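Re: [clorkis-footy] Radios dropping out on the bench

Date: 10/9/23

Hi all,

Catching up on the list after a long drive home, so sorry if I'm repeating what's been said. I was on the bench for the whole Fikevgate game and I've got a bit to add about the headsets, plus a question about the spare set for finals.
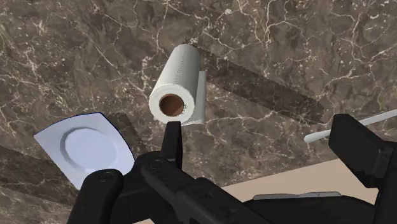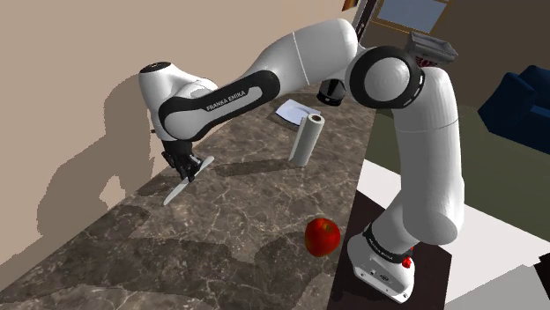
Someone wrote earlier:

> Does anyone know what went on with the radios in the third
> quarter? From the boundary it looked like the coach's box was
> talking and the bench couldn't hear a word of it. We had the wrong
> bloke on the wing for ages. Was it the batteries again, or is the
> new gear just no good? I thought we paid $700 to get away from
> all this.
>
> Also, are we allowed to ask the umpires for a hold-up if it
> happens in a final?

It wasn't the batteries this time! I charged both packs the night before and they were still showing plenty when I packed up. What we got was a burst of crackle, then the box came through chopped into bits, then nothing at all. It came good by itself early in the last, then went again with 9 minutes left, right when we were trying to organise the swap in the back line. I ended up sending a runner up the stairs, like the old days — and by the time he got back down they'd kicked 2 goals and the message was useless.

My guess (and it's only a guess, I sell tiles for a living) is the channel. Fikevgate run the same Ivix sets as us and their bench is maybe 30 metres from ours at that ground. We've both left them on whatever channel they came on. Back in August we played at Ketilsson Park with the very same gear and I never heard so much as a click, and the home side there don't use radios at all. So before anyone spends more money I'd like to change ours over at training and have somebody walk the far side of the oval with one while I sit up in the box. If you're free and don't mind a lap in the cold, let me know.

On the hold-up, no, I'm pretty sure we can't ask for one. I read through the by-laws last night and headsets don't get a mention anywhere. The siren and the scoreboard do, but that's it. My reading is that if our gear dies that's our problem, and the other mob can keep using theirs. Happy to be put right if someone's got a newer copy, mine has a coffee ring on it and a few pages missing at the back.

I did like the idea from a few weeks ago of having a whiteboard with big coloured magnets that can be read from the box. It's low tech but it would've saved us on the weekend. Coach wasn't keen when I brought it up in the rooms, though he wasn't keen on anything much right then, so I might try him again once he's cooled off.

Oh, and the grey headset with the taped-up mic isn't in the kit bag. If it went home in somebody's car, please check under the seats. It's ugly but it's the only one that fits over a beanie.

See you at training.

--
You are receiving this because you are subscribed to clorkis-footy.
To leave the list, send a blank message with "unsubscribe" as the subject.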